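Programa de desayunos de Jitidville — informe de avance, julio
Para: Romain Delaunay, Fundación Inmont
De: Tariq Mengal

1. Estado general

Romain, el comedor sigue en pie y el presupuesto también, aunque este último cojea un poco. En julio servimos 1435 desayunos, repartidos en 24 mañanas. El café se acabó dos veces. La mermelada de higo, ninguna, y habría que sacar conclusiones.

2. Presentación del pan

El mes pasado preguntaste en qué se había ido la partida de «menaje y dignidad de la mesa». Se fue en cestas. Las bandejas metálicas que heredamos de Evex sonaban como un accidente de tráfico cada vez que alguien se servía, y ya están en el trastero. Las cestas son oscuras, de borde grueso trenzado, y van sobre mesa blanca, donde cada miga se delata sola. Queda por decidir qué va dentro y qué va al lado — asunto que ha generado más debate que el alquiler.

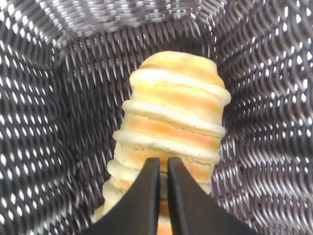
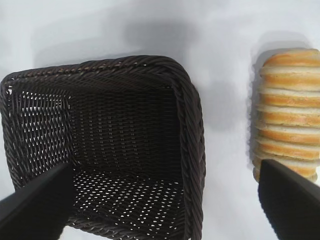
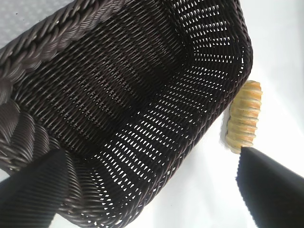 Cestas de trenzado oscuro, con el pan de molde en rebanadas junto a la cesta en la segunda foto y una pieza en espiral al lado en la tercera.

3. Proveedores

Bouvier mantiene el precio del pan hasta otoño, a cambio de que dejemos de llamar antes de las siete. Hemos aceptado. La bollería llega los martes y dura lo que dura.

4. Pendiente

Faltan 3 manteles, que figuran como entregados en un albarán firmado por alguien con letra de médico. También falta el segundo pago de la fundación, que menciono aquí con toda naturalidad. La lista de gastos va en hoja aparte, con los recibos grapados en el orden en que aparecieron.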